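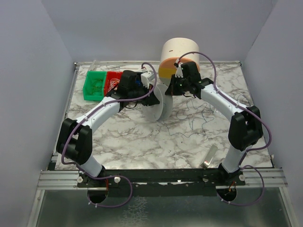 1/ Moving a sourdough starter to a new flour

I switched mine to Zellholm rye in March. Fed it 100 grams a day and kept the old jar going as a backup.

2/ The first 4 days were slow. It smelled sharp and barely rose. I left the feeding times alone and used slightly warmer water.

3/ By the end of the week it was doubling again — nearly 22 hours between feedings was too long, so I went to twice a day.

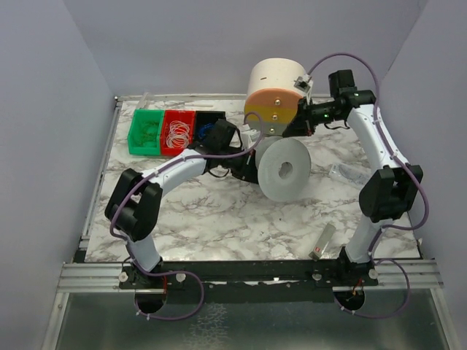

4/ Do you have to throw out the discard?

Keep it in the fridge and use it in pancakes or crackers within a week.

5/ Henok Tamiru dries his on parchment and stores the flakes. I'm trying that next.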